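Stida: issue-level metadata for long-running superhero comics

Stida is a table of single comic issues with their credits, story arc labels and review text. Each row is one issue. The current release holds 3,000 rows, of which 1,000 carry at least one written review. It was compiled by Lai-ching Liao and Dwayne Oyelaran for work on how readers respond when a series changes writers.

Fields: series, volume, issue_no, writer, penciler, inker, colorist, letterer, arc_label, relaunch_flag, review_text, review_score. Empty credits are stored as blank strings. Names are kept as printed in the issue, so a creator who signs two ways appears two ways. A lookup file, aliases.csv, joins the variants.

Arc labels were assigned by hand. An issue that closes one arc and opens the next gets both labels, separated by a semicolon. Annuals and one-shots are labeled "none" unless the story is continued in the main series.
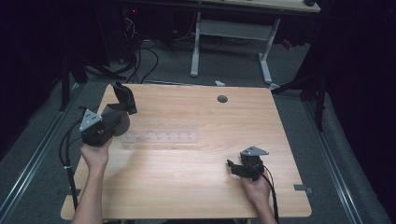
Does relaunch_flag mark every new number one?

Only those where the volume number changes. A miniseries gets its own series name and leaves the flag at 0, even when it shares a cast with the parent title.

Review scores were converted to a scale of 0 to 20. Letter grades were mapped with the table in grades.txt. Reviews with no score have a blank in review_score and should be dropped before averaging.

Known problems: variant covers are not recorded. Letterer credits are thin before the second volume of most series. Backup stories are folded into the main entry, which overstates the number of writers in some anthologies.

Corrections go to Dörte Harms with the series, volume and issue number in the subject line. The next release is planned for August.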